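Nirkalow Assembly – Staff and Automation Meeting
Minutes, October

Present: Evelien Coppens (chair), line leads from both shifts, two staff representatives, training, maintenance, HR
Apologies: purchasing
Start: 1:30 p.m.

1. Minutes of the last meeting
Accepted with one correction. Under item 4, "evening shift" should read "both shifts." The action on locker space is still open and moves to the next meeting.

2. Status of the Prollmont cells
Maintenance reported that cell 1 is in daily use on the small housings. Cell 2 has been installed and is waiting for its guarding to be signed off. Stops on cell 1 are mostly caused by parts lying upside down in the tray. The operator clears these by hand and restarts. Day shift said the restart takes too many screens and asked for a single button. Maintenance will ask the supplier whether this can be changed without a new safety check.

Cell 1 handled over 2000 housings last month. The line leads asked that this number not be posted on the board next to the hand benches, as the two kinds of work are not the same and people read it as a ranking. Agreed. Output from the cells will go in the monthly report only.

3. Changes to jobs
Evelien repeated what was said in the summer: no one on a permanent contract loses their place because of the cells. There are 22 people on the hand benches today. Some of them will move to cell tending, inspection or demonstration work over the winter, by request first.

Staff representatives raised the following:
– Cell tending is graded the same as bench work but carries more responsibility when there is a stop. They want the grade looked at before cell 2 starts.
– People who move should be able to go back to the benches if the new job does not suit them. HR proposed a trial period with a right of return. The length was not agreed.
– Evening shift has had less notice of openings than day shift. From now on openings go up at both time clocks at the same time.

One line lead said that experienced bench workers are being asked to explain their work to the engineers in between their own orders, and that this time is not booked anywhere. A code will be set up for it in Kramer, the time system.

4. Demonstration work with hand-held grippers
Training gave a short report. Operators carry out a task with the grippers and the recordings are used to teach the robots the same motion. Those who have tried it say the work is interesting but slow, and that it is hard at first to stop using their fingers.
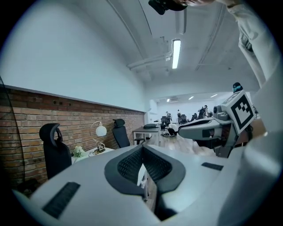 Demonstration work with the hand-held grippers.

Points from the discussion:
– Wrist strain. Two operators reported sore wrists after a full morning. Training will try shorter blocks with a change of task between them. Evelien asked that anyone with pain report it right away and not wait for the review.
– Privacy. Staff asked who can see the recordings. They are kept in Gukik and can be opened by the engineers and by training. They are not to be used to judge anyone's speed or conduct. Staff representatives want this in writing. HR will draft a page.
– Credit. It was asked whether people who record demonstrations should get an extra payment, given that the result is used long after they have gone back to other work. No decision. HR will bring a proposal.

5. Training plan
The course for cell tenders runs again in November. Places are split evenly between shifts. Evening shift asked for a start time after 2 p.m., and training will see if the room is free.

6. Other business
The coffee machine by the benches is leaking again. Maintenance is aware.

Actions
Restart screens on cell 1: maintenance
Grade for cell tending, trial period, payment proposal: HR
Time code in Kramer: line leads with HR
Written rule on recordings: HR, draft to staff representatives first
Shorter gripper blocks: training
Locker space (carried over): Evelien Coppens

Meeting closed at 2:50 p.m.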